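Home Kitchen Cleaning Projects Contact

How to get tea and coffee stains out of colored cups
2020-05-16 – by Nisha Bisht

Did a whole shelf of cups this week so writing it down while I remember. Works on ceramic and most hard plastic. Not for anything with gold trim, not for bare wood, not for enamel that's already chipped.

What you need

Baking soda, the cheap box
Dish soap
White vinegar (only for hard water marks, see further down)
Soft sponge. Not the green scratchy side!!
Old toothbrush
A dish towel you don't care about

Step 1. Rinse in warm water. Get the loose stuff out, any sugar stuck at the bottom. If it's really stuck leave it full of warm soapy water and go do something else.

Step 2. Make a paste. 3 spoons baking soda, one spoon water. Should be thick like toothpaste. If it runs, more soda.

Step 3. Smear it round the inside with your fingers. Go heavy where the stain ring is. Leave it 5 minutes. Longer for old coffee – I've left it overnight and no harm done, just have to wet it again before you rub.

Step 4. Rub with the soft sponge, small circles. Toothbrush for the corner where the wall meets the bottom, that's where the brown line hides. Light pressure. On matte cups go extra light, hard rubbing leaves a shiny patch and you can't undo it. I have one cup from Brorkia with a shiny thumbprint-size spot on the side. My own fault.

Step 5. Wash with dish soap, rinse twice. Run a finger inside, if it feels chalky there's still soda in there. Rinse agian.

Hard water marks

White cloudy ring that soda won't touch. Half vinegar half water, fill past the ring, wait 7 minutes, pour out, wash. Don't mix the vinegar in with the soda paste, it just fizzes and then you've got salty water. Do them separate.

Skip the vinegar on anything unglazed.

Drying

Upside down on the towel first so the inside drains. Then turn them right way up for the last bit or you trap damp air under there and they smell. Don't stack till bone dry. Plastic ones especially, they stick together and then you're pulling at them.

Putting them out

I stand them rim up with space between, and keep the close shades next to each other. Blues and greens look good on a dark table, you see the color better and you also see any spot you missed.
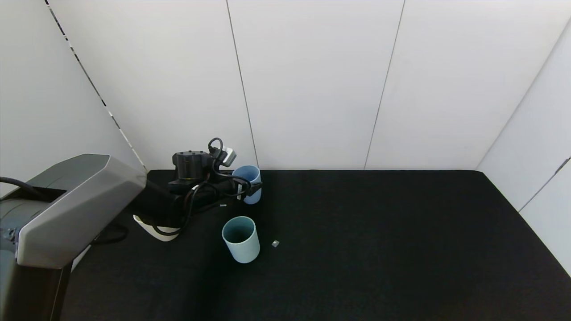 Powder blue at the back, pale teal closer in.

If the stain comes back

Usually means the inside is worn. Tiny scratches hold the tea. Vandana Shakya told me she does hers every couple weeks with plain soda and it never gets bad enough to need a soak, which is probably the smarter way. Denture tablets work too, one per cup, warm water, leave till it quits bubbling then wash really well.

Bleach – I don't. Smell hangs around in plastic forever.

If you've got a smell but no stain, dry baking soda in the cup overnight, tip it out in the morning, wash like normal. Same thing works for lids and travel mugs but take the rubber ring off frist.

Last updated: 2 days after posting, added the denture tablet bit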